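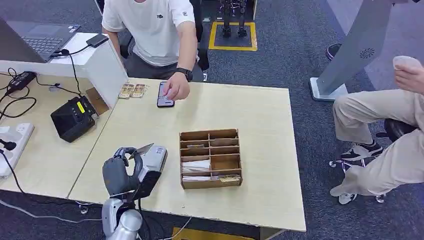

Support > Cirkirico Membership Desk > Set-up Guide > Section 4

4. Sorting and issuing your first cards

You've got the software running, so now comes the fun part! By the end of this section you'll have a working card desk and your first members signed in.

Before you start, have your blank cards, your member list and the starter sheet from your Cirkirico welcome pack within reach.

1. Open Cirkirico and choose Desk > New Batch. Give the batch a name you'll recognize later (we like the month plus a word, such as "February renewals").

2. Import your member list. The free plan takes 80 names per batch, and bigger lists split themselves into extra batches, which is a lovely time saver.

3. Pick a card type for each member: Day, Season or Family. You can change it any time before the card is issued.

NOTE: Family cards share one account. If the kids need their own borrowing limits, give them Season cards and link them afterward under Household.

4. Sort the blanks by type before you issue anything. Any divided box or tray will do. Label the slots on the front where you can read them sitting down.
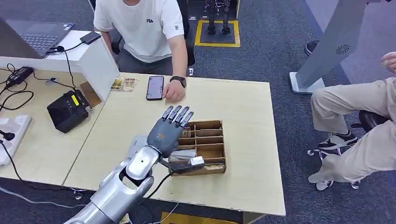 Leave one slot free for cards that fail to write. You'll get a few, and it's so much easier to deal with them together at the end of the batch.

5. Select the first name and click Issue. Present a blank to the reader and hold it still until the on-screen bar turns green.

CAUTION: Don't close the window while the bar is moving. A half-written card has to be erased under Tools > Recover before you can use it again.

6. Check the name on screen, then click Next. Keep going! The rhythm comes quickly, and Asmaa Fahmy on our help desk loves hearing how first batches went.

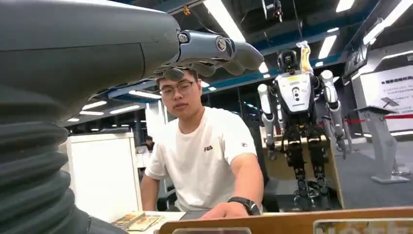 7. When the list is finished, click Close Batch and save the report. Cards left unissued go back to the blank count on their own.

Coming over from Prevetum? Your old card numbers can be kept. See Section 3, Moving Your Records.

Get Cirkirico tips by email. Enter your address to subscribe. No thanks

© Skavmont | Contact support | Last updated 6 July 2026 | Back to top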